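We use cookies to improve your experience. Accept | Manage preferences

Six tries at closing a laptop in the simulator, and the Fernura policy missed two of them without a single error in the log. It reported success on all six, which I admire in a way.

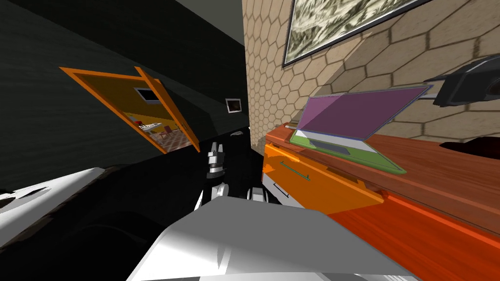 So what was the fault? A stale hinge limit in the Delacroix asset file, left over from May, so the checker thought a half-open lid was a shut one.

Sharada Murthy found it in roughly three minutes, after I'd spent an afternoon blaming the gripper. I've fixed the limit and rerun the lot. Now it fails and says so, and I'm calling that progress until lunch.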